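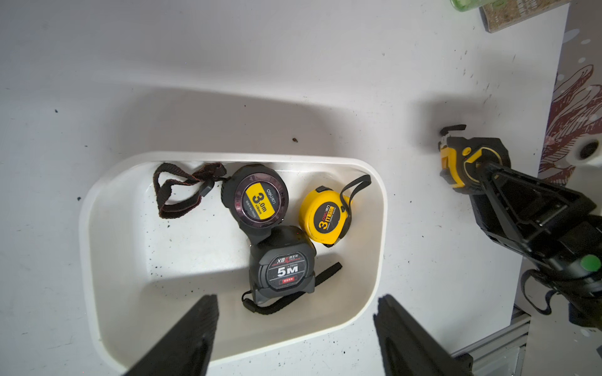 How to Clean and Check a Tape Measure

A pocket tape picks up grit every time it touches a bench or a floor, and the grit ends up inside the case. Twice a year is enough for most people. I do mine in May and again before winter.

You will need a shallow tray, two soft rags, dish soap, light machine oil and a steel rule.

1. Empty the tray and wipe it out, then put in only the tapes you plan to clean.

2. Pull the blade out to its full length and lock it. On a 5 m tape, have a clear stretch of floor ready.

3. Wipe both sides with a rag dampened in soapy water. Go over it again with the dry rag and leave it out for 6 minutes.

4. Put one drop of oil on a rag and run it down the blade. Wipe off any excess.

5. Feed the blade back in by hand. Letting it snap loosens the hook rivets.

6. Check the hook. It should slide slightly, by its own thickness. Measure a scrap block by hooking the end, then by butting against it, and compare both with the steel rule.

Wash fabric wrist straps separately and dry them before storing. Replace any that are frayed at the case.

Posted in Workshop Care, Prerkovell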